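Jastora Folding Data, Progress Report, March

Where we are

The plan asked for 200 usable examples of cloth being picked up by hand-held gripper. We have 57. The Harnalthorpe site supplied most of them; Prurnberg supplied several thoughtful emails about lighting.

What slowed us down

Dark cloth, chiefly. Tang, our labeling tool, finds edges well on pale fabric and loses heart on anything navy or black. We also threw out up to 5 takes per session for moving too fast – a habit we are still training out of ourselves before we train it into the model.

What a take involves

The operator brings the fingers in over the cloth, pinches up a fold and lifts. Each grasp is labeled at the moment the blue fingertips close and the fabric bunches between them. 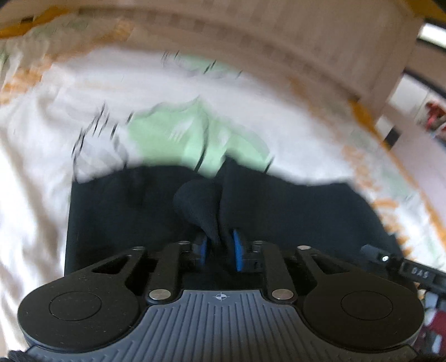

Next period

1. Reach 200 examples, dark cloth included.
2. Add 3 operators, preferably slow ones.
3. Fix edge labeling in Tang. The budget line for this is unchanged, as is our optimism.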